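Night coach to the coast returns with two stops and a free seat for bikes

A night coach linking the inland town of Monen with the harbour at Drorinum will start running again on 7th June, after a gap of four summers.

The service will leave Monen bus station at half past ten in the evening and reach the harbour in time for the first ferry. It is being run by Sultero, a family-owned coach company that already operates the school routes in the valley. The return coach leaves the harbour car park in the evening, once foot passengers from the last boat have come through.

The old night coach was popular with walkers and with people visiting relatives on the islands, but it was withdrawn when the previous operator gave up its licence. Since then, anyone without a car has had to take the afternoon train, change at the junction and pay for a room near the harbour. In high season those rooms are hard to find and the cheaper ones go early in the spring.

Blandine Besson, who manages bookings at Sultero, said the company had been asked about the route every year. "We get letters about it, proper letters with stamps on," she said. "People have their habits. They like to get on, go to sleep and wake up by the sea."

The coach will make 2 stops on the way. The first is at Gruber, where the lay-by next to the old customs house has been resurfaced and given a shelter. The second is a half-hour break at the all-night services on the pass, where the café has agreed to keep its kitchen open for the coach. Toilets are on the lower floor, down the stairs beside the till. There is also a toilet on board, but the company would prefer it to be used only while the coach is moving.

Bicycles travel free but must be booked, and the front wheel has to come off. Each passenger can bring one large bag for the hold and one small one for the seat. Tents and walking poles go in the hold. Dogs are allowed on the lower deck if they can lie under a seat, and the fare for a dog is the same as for a child.

The road over the pass was finished in 1944 and has a reputation for making people ill. There are long stretches of bends on the far side, and drivers coming down towards the coast have to pull in at several points to let lorries by. Prasanna Bandara, one of the 2 drivers who will share the route, has driven it for years with private parties. His advice is to sit near the front on the left and to eat before the pass, not after it.

"The worst part is over quickly," he said. "After that it is a straight run to the water, and in June you get the sun coming up over the bay. I have seen whole coaches wake up for that."

Tickets are on sale from the kiosk at Monen bus station and by telephone. Return tickets are open for a month, so passengers do not have to choose their day of travel home when they book. They do have to ring the office before noon on the day to say they are coming.
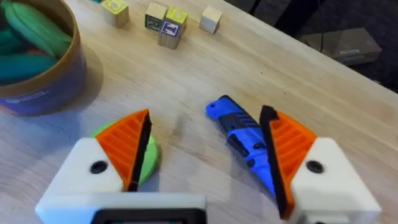
Ferry tickets are not included in the fare and must be bought separately. The ferry office opens when the coach arrives, and there is a covered waiting area with benches and a drinks machine. Passengers who miss the first boat can use their ticket on the next one, except in August, when every crossing is booked by name.

Evdokia Kyriakidis, who lets rooms above the bakery at the harbour, said she did not expect to lose much trade. "The ones who come by coach will stay a night on the way back," she said. "They always did before. They come off the island tired and sunburnt and they want a bath."

Not everyone is pleased with the timetable. Leonidas Stefanou, from Gruber, said the coach would come through his village shortly before midnight, too late for older people waiting in the lay-by with luggage. He has asked for an earlier departure at least in the first and last weeks of the season, when the evenings are cold. Sultero said it would look at the times again in the autumn but could not change them this year - the ferry timetable has already been printed.

The coach will run every night except when the pass is closed by high winds. If that happens, passengers will be telephoned and offered a seat on the following night or their money back.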